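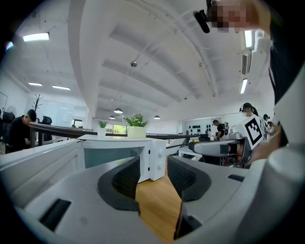 La grande plante et la petite, côté garde-corps

Objet : Re: [bureau-etage] Plantes : proposition Briver

Le 19 décembre, Snežana Gashi a écrit :
> Bonjour à tous,
> Briver nous propose un contrat d'entretien végétal : un passage par mois, engrais Brosano compris, remplacement des plantes fatiguées. Ce serait quelque 300 euros par an pour l'étage. Ils affirment que deux plantes bien placées suffisent à changer l'air d'un plateau comme le nôtre. On garderait les pots actuels. Des avis ?
> Snežana

Bonjour Snežana, bonjour à tous,

Merci d'avoir transmis le devis, que j'ai lu jusqu'au bout, annexes comprises. Je reste dubitatif. « Changer l'air d'un plateau », je veux bien, mais le document ne donne aucune mesure, aucune surface, et la seule référence citée est un témoignage de chez Jurić, client de Briver depuis avril. Ça fait court.

Le feuillage de la grande est fourni, la petite a des feuilles en pointe bien vertes. Je ne vois pas trop ce qu'un passage mensuel y ajouterait, à part une ligne sur la facture. Quant à l'engrais, le bidon Brosano acheté l'an dernier est toujours dans le placard.
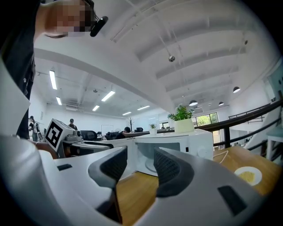 L'emplacement me paraît une question plus sérieuse que le contrat. Briver recommande de laisser la grande plante en hauteur, « près d'un point de convivialité ». Chez nous, cela veut dire sur le micro-ondes. Je ne suis pas convaincu qu'un pot qu'on arrose ait sa place au-dessus d'un appareil électrique, et le devis n'en dit pas un mot. La grande fenêtre du fond donne sur la verdure et il doit bien y avoir un coin libre dans les parages. On mange aussi juste à côté, il n'y a qu'à voir l'assiette sur la table en bois – je préférerais que le terreau reste loin de là.

Le capteur Witon proposé en option, je passe. Un doigt dans la terre me suffit.

Si quelqu'un a un vrai retour sur Briver, autre que celui de leur plaquette, je le lirai volontiers. Sinon je vote contre, et je veux bien arroser jusqu'en avril.

M.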